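Silent Films With Live Music Return This Fall

October 5, 2020

Hello again, dear friends of the Torero! It has been a long, quiet stretch since we closed the doors in May, and we have missed the creak of the seats and the chatter in the lobby more than we can say. So it is a real pleasure to tell you that our silent film evenings are coming back, with a pianist, a fiddle and (if we can get it up the stairs) the old pump organ from Pirham.

We open with a comedy about a traveling hat salesman who gets off the train in Toledo by mistake and ends up running the town band. The print is a lovely one, on loan from the film society over in Irnen, and it runs 2 reels longer than the version some of you may remember. The musicians have been rehearsing to it for weeks, and they have worked out a tune for every hat. You will be humming the bowler one all the way home, we promise!

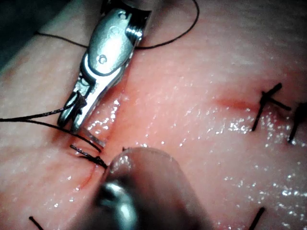
Seats and Tickets

We are keeping the audience small this season, so only 35 of our 309 seats will be sold for each showing, well spread out between the stalls and the balcony. Please book ahead by phone or through the website, and let us know if you are coming as a household so we can put you together. There will be 2 showings each evening, with a good long break in between for airing out the hall.

The snack counter will stay closed for now, but you are welcome to bring a thermos and something wrapped from home. Bring a sweater too, as we will have the side doors open.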